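BRILENT PLAYERS NEWSLETTER

July 11, 2021

Back on the boards: how we're dressing the autumn revue

It's happening! We have the Sindico Hall for three nights in the autumn, we have a running order that changes every time I look at it, and we have more people wanting to be in the thing than we have hooks in the dressing room. After so long reading plays to each other through laptop screens (and losing the sound just before every punchline) I can't tell you how good it was to hear feet on that stage again at the read-through. The floor still squeaks in the same place, down left by the steps. I had missed it.

A lot of you have asked what's going on with costumes and staging, as the revue has far more changes than our usual plays. So this month's long item is given over to the wardrobe and the set, and what we've learnt so far from planning both together.

Nineteen sketches, one rail

The first thing we did was write every sketch on a strip of paper and lay the strips out along the hall floor in order. Under each one went the names of who was in it and what they needed to be wearing. It took a whole evening and it was worth every minute, even the bit where somebody opened the fire door and the second half blew under the piano.

What you see straight away, doing it that way, is where the trouble is. We had one poor soul coming off as a Victorian bishop and going back on as a beach lifeguard with only a short song in between. We had the entire chorus changing twice in a row. So we swapped the order about until most people had at least one sketch off between changes, and where that couldn't be done we looked at the clothes again.

The answer for nearly everybody is a base layer. If you're in the revue you'll need plain black trousers or leggings, a plain black top with no writing on it, and black shoes you can dance in. Everything else goes on over the top. A bishop is then one long robe with an opening down the back. A lifeguard is a vest, a whistle and a bit of attitude. You'd be amazed how quickly an audience will accept that somebody is a duchess once she has the right hat on and is looking at people as though they've brought mud in.

Please bring your base layer to the next rehearsal so we can see that the blacks match under the lights. Some blacks come up distinctly brown or green, and it's much nicer to find that out now.

Openings, fastenings and the great press-stud argument

We've had long talks about fastenings. Long, long talks! There are people in this group with strong feelings about press studs and I respect every one of them.

Where we've ended up is this. Hook-and-loop tape is going on anything that has to come off in the dark, but only in short pieces, never one long strip. A long strip sounds like somebody tearing a tent in half and you can hear it in the back row. Big press studs go on anything that has to stay put while the wearer is moving. Buttons stay on for show but are sewn to the top flap with the real fastening hidden underneath. Zips are allowed if they already work well, and a loop of ribbon through the tab makes them far easier to find with cold fingers.

Ties are going on elastic. So are bow ties, aprons and the mayor's chain. If you've never worn a ready-knotted tie on elastic you're in for a treat, and you may never go back.

One more plea on this: if a dresser is helping you, stand still and let them do it. It feels wrong, doing nothing while the music's playing, but four hands in one sleeve is slower than two. Arms out, chin up, breathe.

What the wardrobe still needs

We went through the store in April, box by box, and it's in better shape than I dared hope. The moths have been at the green velvet, and one crate of hats had gone flat, but steam brought most of the hats round. We're still short of these:

Men's waistcoats, any size, the louder the better
White shirts with proper collars
Two long skirts with plenty of room in the hem
A dressing gown that looks expensive from a distance
Flat black shoes, larger sizes especially
Plain coat hangers, the sturdy kind

Anything you lend should have your name on a label sewn or pinned inside. Anything you give will be cut up, dyed and generally mistreated, so please don't give us something you'd be sad to see with a sequin dragon on it.

Grernari, the remnant shop by the bus station, has put aside 40 metres of lining fabric for us at a very kind price. It's a slightly alarming purple. We think it'll make wonderful wizard cloaks, and whatever's left can go inside the robes so that they slide on over the base layer. Lining makes such a difference to a fast change and it's the thing everyone wants to skip.

The set, such as it is

There isn't going to be much set, and I'm thrilled about that. Last time we built a full drawing room with a working fireplace and a staircase that led nowhere, and we were all so tired by opening night that two of us fell asleep in it.

For the revue we're using a black cloth at the back, four painted boxes and whatever people can carry on. The boxes are sofas, thrones, a bus, a rowing boat and a post office counter. They're being painted in a mid grey so that they take coloured light nicely. Lahtinen mixed us the paint and it covers beautifully, two coats and done.

A few things on hanging black cloth, for those of you coming to help with the fit-up. Creases are the enemy under side light, so hang it as early as you can and let the weight do some of the work. Clip it at close intervals along the top; widely spaced clips make the cloth sag in scallops. Leave extra width so it can hang a bit full, and overlap the joins generously. And look at it from the seats with the house lights on as well as off, as a gap that you'd never notice in the dark is very plain to see when people are coming in with their ice creams.

We've spent 900 pounds from the show fund so far, and that covers the hall deposit, the cloth, the paint and the lining. What remains is set aside for lights, scripts and the licence for the songs. So from now on, if it can be borrowed or made, we'll borrow it or make it.

Letters you can read from the back row

Several sketches need a sign or a title, and I've become a complete bore on the subject of cut-out letters. I love them! They're cheap, they're cheerful, and they suit a revue much better than a projector that takes ages to warm up and then shows everyone our desktop.

Draw your letters fat. Thicker than looks right on the table, because a thin stroke vanishes at a distance. Pale and bright colours sing out against black cloth: cream, yellow, pink, orange, light blue. Dark red and navy just sink. If a colour's a little weak, give the letter an outline in a second one and it'll pop straight back out. A mix of colours in one word reads perfectly well so long as they're all of a similar brightness, and it looks much more fun.

Capitals are easier to cut, but a small "a" or "s" in among them has a lot of charm. Don't fuss about getting a dead straight line either. A word that wanders up or down a bit has some life in it, and it suits the style of the evening. What you do need to watch is where people and costumes will be, as anything hung in front will swallow half your title.

Keep the insides of the letters (the hole in an "o", say) bigger than you think. And write the word small in pencil on the back of each letter, so that nobody has to solve an anagram during the fit-up.
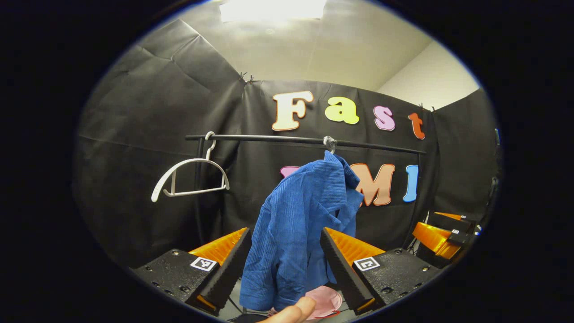
Rehearsals and who's needed when

Rehearsals carry on at the Sindico Hall, start time 6 in the evening as before, with the hall open a little earlier for anyone who'd like a cup of tea and a gossip. Opening number and sketches from the first half to begin with, then songs. If you're only in the second half you can come along later, but do come - the opening number needs every voice we can get, and it's such a joyful noise with a full room.

Change practice starts as soon as the robes are cut. We'll run each quick change on its own, first slowly with the lights up, then to music, and then in the dark with the little blue torches. Dressers, please wear an apron with pockets. Safety pins in the left, tissues in the right, torch round your neck. Anyone who'd like to try dressing for the first time is very welcome and will be paired with somebody who's done it before. It's the best seat in the house in its own odd way: you miss every joke and hear every laugh.

Sewing sessions are in the small room behind the stage. Bring your own scissors if you have good ones, and tie a bit of bright wool through the handle so they find their way home. We've got three machines between us, and the oldest goes like a tractor but will sew through anything you put under it. Non-sewers can iron, unpick, sort buttons or read out the crossword.

The last of the scripts are being copied now. If yours has a page missing between the vicar's tea party and the song about bins, there's a spare in the folder by the kitchen hatch. Please put the folder back when you've had your page.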